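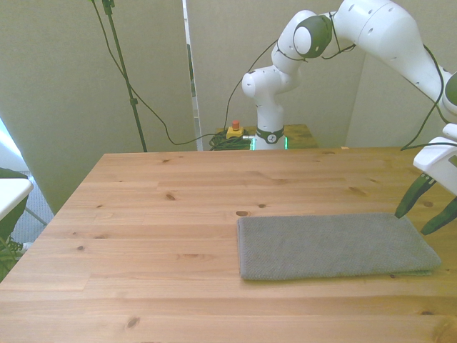
Talks / Speaker notes

Moisture and movement in solid wood furniture
Nanami Takagi, Ladero
Version of February 18, 2024

Slide 1. Title

Wait for the doors to close. Give name and employer. Say that the slides cover flat-sawn softwood in heated rooms and that outdoor work is out of scope. Questions at the end, except on units, which can be asked at any point.

Slide 2. A tabletop made of planks

Pine, planks running lengthwise, seams between them, knots in the usual places. Nearly all of the movement in a top like this takes place at right angles to those seams. Along the grain the change is small enough to leave out of the calculation. Ask the room which dimension they would measure first. The answer is width, taken at both ends and in the middle.

Slide 3. Definitions

Moisture content is the mass of water divided by the oven-dry mass of the wood, as a percentage. Equilibrium moisture content is the value the wood settles at when temperature and relative humidity are held constant. Fiber saturation point is where the cell walls are full and the cavities hold no free water. Wood does not shrink above fiber saturation. Go slowly here. Half the errors in last year's workshop reports came from dividing by wet mass.

Slide 4. Direction

Tangential shrinkage is larger than radial, often close to double – the ratio depends on species. Point to the end-grain sketch. A flat-sawn board is mostly tangential across its face and therefore moves more than a quarter-sawn board of equal width. The same ratio accounts for cupping. The face that was nearer the bark shrinks more and goes hollow as the board dries.

Slide 5. Worked example

Top width 1,000 mm. Moisture content falls from 11 percent in September to 9 percent in late winter. The change is 2 percentage points. Use a coefficient of 0.0025 per point for this exercise. Multiply width by coefficient by change: 5 mm. Write it on the board as well, since the projector in the side room is dim.

Then say what 5 mm does. Spread over the whole width it is hard to see. Held back by a fixed batten, it opens a seam or splits a board.

Slide 6. Fastening

Three methods, in the order on the slide. Slotted screw holes: the slot runs across the grain, with the screw centered in it when the wood is near its average moisture content. Wooden buttons: the tongue sits in a groove in the rail, with clearance on the side toward which the top will swell. Figure-eight clips: they need a shallow recess that lets the clip pivot.

Glue across the full width of a breadboard end is wrong in every case. Glue at the center only, pins in elongated holes toward the edges. Show the cutaway sample. Pass it to the left side first.

Slide 7. Finish

A film finish slows the exchange of water vapor. It does not stop it. The final dimension after a long dry season is the same as for bare wood, or near enough. Coat both faces with the same number of coats. A top sealed on one face only takes up moisture unevenly and can bow even when the fastening is correct.

Slide 8. Knots

Grain deviates around a knot, so movement there is local and does not follow the coefficient. Small checks within the knot are common and in most cases need no repair. Resin may bleed through a clear finish. Chin-lung Liao covers sealing in the next talk, so stop here even if asked.

Slide 9. Measuring

Pin meters read between the pins and need a species correction. Pinless meters average over a depth and are affected by density. Take readings away from knots and away from end grain. Log room humidity at the same time. The Prataditz log sheet has a column for it and the Minami sheet does not – add one by hand.

Slide 10. Shop data, Sisport

One line chart, width against relative humidity. Point out that the width curve lags behind the humidity curve. Do not read a coefficient off the chart. The room was heated unevenly in the first half of the period and the readings have not been corrected for it.

If short of time, skip slide 9 and go from 8 straight to 10.

Slide 11. Reading list and contact

Leave this up during questions. Printed tables of coefficients are on the chair by the exit. Collect the cutaway sample before the room changes over.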